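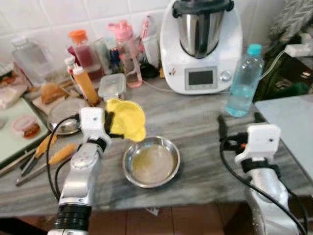

Kylie Cosgrove writes that she opened Keson on her phone at breakfast, went looking for the address of a man who mends accordions, and found that her group's messages now stop in the spring. Everything older is still there, she was told by a cheerful grey box, and can be read again by any group that upgrades. She would like to know if this is legal, and also if any of us has the address.

I can't help with the accordion. On the other matter, I've read the new terms so that you don't have to, and I'd like the evening back.

What Keson has done is put a window on its free groups. You can see the last 90 days of messages, photos and files. Anything older is kept but hidden. Pay £6 a month per group and the lot comes back. Stop paying and it goes away again. Private one-to-one chats aren't touched, and neither are groups run by registered schools, although the form to prove you're a school is 12 pages long and asks for a fax number.

The announcement went up on the company blog in February under the heading "A fresher Keson for everyone". It says old messages were "getting in the way of new conversations". I have been in the Catstead walkers' group for years and have never once felt that a message about stiles was getting in the way of anything. What gets in the way of new conversations, in my experience, is old members.

As for legal, I'm no lawyer, but the terms have said since Rolholm bought the company that storage on free accounts is "provided at our discretion", and most of us ticked the box. You do still have the right to ask for a copy of your own data. The catch is the word own. Ask for an export and you get what you wrote, without the replies. I asked for mine. It reads like the diary of a man shouting into a shed. "Yes." "No, the other one." "Has anyone got a ladder." I never did find out about the ladder.

Group owners can do better. If you set the group up, or were handed it when the last person got fed up, there's a full export under Settings, then Group, then Housekeeping, right at the bottom beneath the choice of wallpapers. It covers everything, hidden messages included, but it comes in batches of 1,000 messages and you have to press the button again for each batch. Photos come as a separate download. Do those first, as the link to them expires overnight and the messages link doesn't. The export button is promised until the end of the summer. After that the page says "we'll be reviewing how people use it", and I think we can all guess how that review will go.

Several of you have asked about moving to Lockyer. I tried it for a fortnight with two patient friends. It's free, it has no window, and it will read in a Keson export, though it put all of our messages under the same name and for a while I appeared to be having a long quarrel with myself – not far from the truth. Searching is quick. The phone app is plain in a way I've come to like. The notifications have two settings, everything and nothing, and there's no way to mute the one person you'd want to mute. Lockyer also hasn't said how it plans to make money, which was the very thing we all liked about Keson.

My own group talked it over at length, on Keson, and decided to think about it. Two people have offered to pay the £6 and each is waiting for the other. Somebody suggested going back to email and was thanked for the suggestion.

If you run a group and haven't done the export yet, do it before you go to bed. And if you know the accordion man, please reply to this email and I'll pass it on to Kylie. She thinks his number was posted two Christmases ago, just after the argument about parking.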